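Bookshelf > Life Science > The Working Body > Unit 4: Balance > Chapter Opening

Water In, Water Out

Yogesh Tripathi and Minttu Heiskanen

Have a drink of water before you start reading. Go ahead, we'll wait. By the time you reach the end of this opening section, some of that water will already have left your stomach, crossed the wall of your small intestine, and slipped into your blood. You won't feel any of it happening, and we think that is one of the most wonderful things about the subject of this chapter.

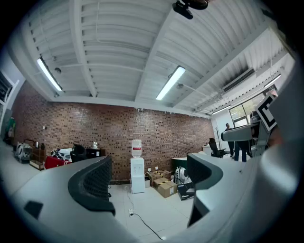
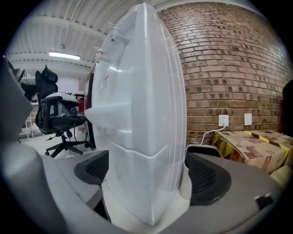

Water and containers. The first picture includes a water dispenser with its bottle on top; the second shows a large translucent plastic container.

Every container has a few simple rules. If more goes in than comes out, the level rises. If more comes out than goes in, the level falls. Your body follows the same rules, and yet its level hardly moves from one morning to the next, even though you drink when you feel like it, eat soup one day and crackers the next, run for a bus, sleep, cry at a movie, and breathe out a little water vapor with every single breath. How does it manage?

That question will carry us through the whole chapter.

A day in Tellen

One of us (Minttu) taught for several years at the high school in Tellen, where the spring term always included what the students called the water diary. For one day in April, each student wrote down everything they drank, everything they ate, and every trip to the restroom. In the last year she ran it, 104 students took part, and the diaries covered the wall of the biology room from the door to the sinks.

The diaries were a delight to read. One girl had eaten most of a watermelon and wanted to know whether it counted as food or drink (both, and good for her!). A boy on the track team trained for 90 minutes in the afternoon heat, with the thermometer by the bleachers reading 32 °C, and was amazed to see that he had gone to the restroom only once between lunch and bedtime. Where had all that water gone? His shirt held a good part of the answer. The air over the track had the rest.

What the diaries showed best was how different two healthy people can be. Some students drank very little and passed small amounts of dark yellow urine. Others carried a bottle everywhere and passed a lot of pale urine. Both groups felt fine. Their kidneys had simply been doing different jobs that day — saving water in one case and letting it go in the other.

The Chaturvedi question

Students who use this book's workbook will meet a puzzle we call the Chaturvedi question, after the teacher who first put it to Yogesh when he was fifteen. It goes like this. Suppose you drink a large glass of plain water, and your friend drinks a large glass of water with a spoonful of salt stirred in. (Please only suppose it!) Which of you will be thirsty again first, and why?

Nearly everyone guesses correctly that it will be the friend. The "why" is harder. Yogesh's answer at fifteen was "because salt is dry," and he got a kind smile and an extra reading assignment. A better answer needs three ideas you will learn here: that water moves toward the side of a membrane where dissolved particles are more crowded, that cells in the brain can sense when the blood becomes too concentrated, and that the kidneys take orders from a hormone released nearby. Write down your own answer now, before you read further, and keep it. We'll come back to it at the end of Section 4.

Where the water is

It is tempting to picture the body's water sloshing around in one big tank. Most of it is really inside your cells, tucked away in trillions of tiny packages. The rest lies outside them, in the thin fluid that bathes the cells and in the liquid part of the blood, called plasma. Water crosses between these spaces all the time. A change in one is soon felt in the others, which explains why a simple blood test can tell a doctor so much about the whole body.

Urine

We give urine a section of its own, and we make no apology for it. For centuries, doctors held flasks of it up to the light, looking for signs of illness. Many of their conclusions were wild. The basic hunch was sound, though: urine carries news from inside. Its color hints at how much water the kidneys are saving. Its contents can point to diabetes, infection, or kidney damage — all from something we flush away without a glance.

Before you go on

You will need a pencil, your notebook, and the Sturnel reference card from the back pocket of the book. Look over the terms below and put a check next to any you could explain to a younger brother or sister.

osmosis
plasma
nephron
filtrate
antidiuretic hormone
dehydration

If you checked only one or two, you're in good company. Turn to Section 1, where we start with a raisin in a bowl of water.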